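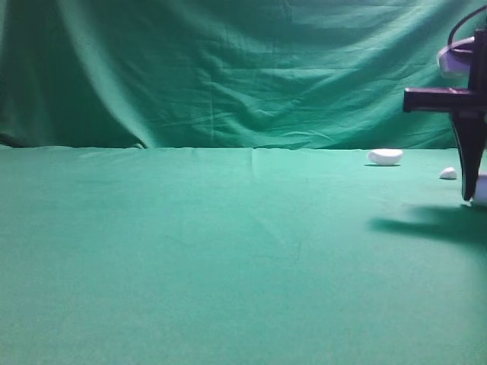 How long does it take to get used to living without a car?

Four months, in my case. The first was fine, the second was bad, the third was a little better, and by the fourth I had stopped checking what used cars were going for.

I sold mine last August. I had been in Ornstead for two years by then and drove to work in Clenwood, which is one town over. The transmission was going and the quote to fix it was more than I wanted to put into a car that old. The dealer gave me $2,000 for it. I meant to put that toward another one, and then I kept not doing it.

The first month was easy since the weather was good and I treated it like a project. I bought a monthly bus pass. I took the 234 in the mornings, which leaves from the end of my street at 7:10 and gets to Clenwood at 7:50. By car it was 20 minutes. I read on the bus, or I looked out the window. I walked to the store with a backpack and felt pretty good about myself.

The second month I had a cold, it rained, and the evening bus was late over and over. The stop in Clenwood has no shelter. There is a sign, a trash can and a strip of grass. I stood there in a wet coat and thought about the car a lot. I also found out how much of my social life had depended on being able to leave places when I felt like it. The last 234 back to Ornstead is at 9:40. If you are at somebody's house for dinner, that means putting your shoes on at 9:15, right when people are getting comfortable – or asking for a ride, and I don't like asking for rides.

What helped was boring. I bought a better coat. I got a folding cart for groceries, the kind I used to think was for older people, and it holds more than I expected, including a 20-pound bag of rice. I moved my dentist to one I can walk to. I started shopping at Cárdenas, the small grocery by the post office, instead of the big supermarket out past the highway. Cárdenas costs more for cereal and paper goods and less for produce, and their tortillas are better than anything at the big place. The bill comes out close to the same.

I also quit trying to do five errands on a Saturday. With a car you string things together: hardware store, pharmacy, library, gas, lunch somewhere. On foot I do one or two. Some things just don't get done, and most of those didn't matter much. I still haven't replaced the bathroom fan cover.

Money. I was paying insurance, gas, parking at work and whatever broke. Parking alone was $100 a month. The bus pass is less than that. I rent a car when I need to go a long way, and I've done that three times. One was for a funeral, one was to pick up a bookcase, and one was a weekend at the lake that I could have skipped. I have not kept a proper spreadsheet. There is more in the account at the end of the month than there used to be, and I'm leaving it at that.

Things I still don't like: Sundays, when the bus runs every two hours. Carrying cat litter. The stretch of Mill Road with no sidewalk, where you walk on gravel and trucks go by close. I wrote to the town about that one and got a form letter back.

A coworker told me to get an electric bike, and I looked at a Zokuseck at the shop in Clenwood. It was a nice bike. It was also heavy, and I live on the second floor with a narrow staircase and no place to lock anything outside. I rode it around the parking lot twice and gave it back. Maybe if I move.

I'm not telling anybody else to do this. I live alone, I have one job with regular hours, and there happens to be a bus at the end of my street. If any of those changed I would probably buy a car again, and I wouldn't feel bad about it. If they cut the 7:10, which comes up every year at budget time, I'd be looking the same week.

For now the pass renews on the first. I need new boots before winter – the left one leaks at the toe.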